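The Setwood Bucket

Eleven pounds short. Again. She tipped the bucket out on the step of the Iltham food bank and counted it twice, cold fingers, coppers everywhere.

Forty-two was the target. Forty-two hampers, one for each family on the Setwood list, and the van leaving at 3.

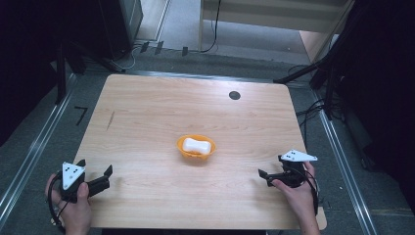
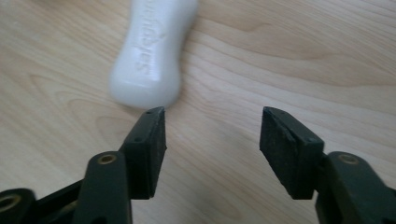
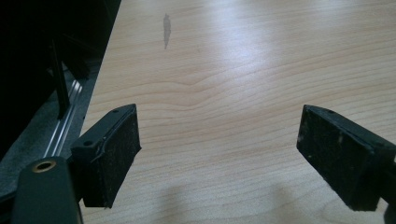

She rang the Rera Fund. Engaged. Rang again - a recorded voice, thank you for you patience, then music. Hung up. Two hours left and her phone nearly dead.

A boy stopped. School bag, one lace undone. What's it for, he said.

Dinners, she said. For people round here.

He dug about in his blazer. A bus ticket, a button, a fiver folded up very small. In it went. Then he ran off and told the whole bus queue, the little beast, and they came over one after another, looking embarassed, emptying their pockets.

The van from Ayele Street pulled up early. She was still on her knees picking up pennies.

You ready, shouted the driver.

Nearly, she said. Give me a hand with this bucket.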